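The Test Tube Rack Gallery

Hi, and welcome to the slightly nerdy corner of my site! If you got here from the spice shelf post, yes, it's the same rack you all kept writing to me about. I bought it for 29 at the Skesby flea market, from a man who had a whole crate of old school lab stuff under his table (I went home with just the rack, and I'm still proud of myself). My plan is to use it for seeds: one glass tube per variety, a little paper tag around the neck, all lined up by sowing month.

I promised Hanna Jabłońska I'd put the pictures up before I started filling it, so it's bare wood for now. Click through at your own pace, and leave a note at the bottom if you've got one like it.

1. On the white table 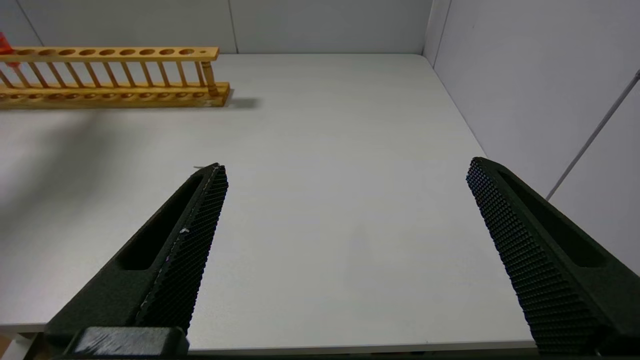
I love that honey color against all the white. The top board has the round holes for the tubes, and the base has shallow little dips to match, so the bottoms have somewhere to sit. And look at those skinny dowels in between! Tomos Wogan wants me to oil the whole thing. I'm leaning toward a good wipe with a soft cloth and leaving it alone, at least until December, when I'll have more patience for fussy jobs.

2. The right-hand end

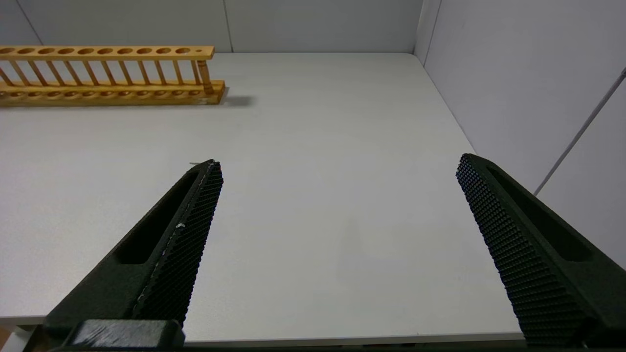

My favorite part is the turned post at the end, with that slight bulge to it, like a tiny stair railing. Somebody took trouble over that. There are ten of the big holes showing along the top, then one small one past the last of them. I have no idea what the small one is for. Hanna says a thermometer, Tomos says a pencil, and I'm thinking of sticking a dried poppy head in it.

What goes in it

Tomatoes first, then the peppers, then whatever flowers I've saved. I've ordered the tubes from Grekent, who sell them with corks, and I'll cut the tags from the brown card left over from last year's jam labels. Poppy seed is so fine that one tube could hold more than I'd sow in a lifetime, so expect some in the mail if you live near me!

Your notes

Do you know what the small hole is for? Have you used a rack like this for something other than seeds? Write to me through the contact page. I answer most of my mail on Sunday, with coffee, so give me a few days. The seed tag template is on the downloads page, and the spice shelf pictures are still up in the kitchen gallery.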